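Does hot water really freeze faster than cold water? Lots of grown-ups will tell you it does. Before you believe them, ask how they know.

## Where the idea comes from

People have been saying this for a very long time. Some scientists have tested it and said yes. Others tested it and said no. When careful people get different answers, be suspicious of anyone who sounds completely sure.

## What could be going on?

Hot water gives off steam, so a little of it floats away. Less water is left to freeze. That might help, but does it help enough? The hot water still has to cool all the way down first, and the cold water has a head start.

Frost matters too. A warm cup can melt the frost under it and sit closer to the cold shelf. Then it's the shelf doing the trick, and you'd be wrong to thank the hot water.

## One class tried it

In February, Noboru Shimada's class in Ancombe put 4 cups in a freezer, each holding 200 grams of water. Two were warm and two were cold. One warm cup froze first. Hooray? Well, the other warm cup froze last. What does that prove? Not much. One cup was near the fan, and the class hadn't even agreed on what "frozen" meant. A skin of ice on top? Solid all through?

## Try it yourself

Use matching cups and weigh the water. Ask an adult to help with anything hot. Decide what counts as frozen before you start, and swap the places of the cups each time. Do it again and again. If your answer keeps changing, write that down too.

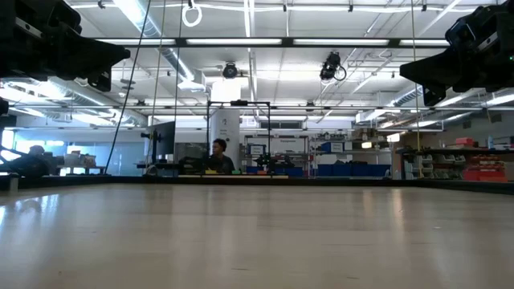 *A tabletop with a shiny, wood-grain surface.*

Next time somebody says "everybody knows hot water freezes faster," ask them how many cups they tried, and where they put them.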